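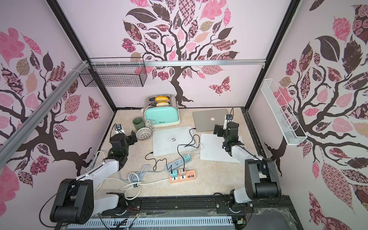
*Attached to ticket: bench 2, both arms, chargers and laptops on the table.*

**Status:** reopened
**Opened by:** Ese Fashola
**Site:** Flirkow, returns and testing
**Date:** 16 Apr 2019

**Problem as first logged**

Arms stop mid-job and wait for someone to press resume. No fault code on the panel. It happens mostly when there are cables on the table, and on our benches there are always cables on the table.

**Entry 1**

Called Clernotitz support. They asked us to keep the bench "in a ready state", meaning cords coiled, lids closed, nothing overlapping. I asked who does the coiling. They said the operator. Coiling cords and closing lids was the job we were told the arms would take off us.

**Entry 2**

Restarted the controller, reran the wrist camera setup on the right arm. Ran fine for 22 minutes, then stopped again. Pressed resume, it carried on as if nothing had happened. Same on the second try.

**Entry 3**

Lương from the late shift cleared the bench down to one laptop and one power strip. No stops for 90 minutes. Support marked the ticket solved on the strength of that. I've reopened it. A bench with one laptop on it isn't what comes off the truck.

**Entry 4**

Went back through the shift notes to January. Before the arms, two of us sorted and tested a full table and talked while we did it. Now one person sets the table, stands by for the stops and writes them up - and the other has been moved to Grollmont. The stops don't show in the weekly report, only finished jobs do. Please fix that whatever happens with the rest.

**Entry 5**

Support suggests new software, version 20. Version 19 was going to fix it too. I'll install it, but I want it tried on a full bench, with the leads left how we get them, and I want the person on shift to sign it off.

**Still open**

- Stops with cables on the table: not fixed
- Stops missing from weekly report: no reply yet
- Bench setup time to be logged as work: asked twice, no reply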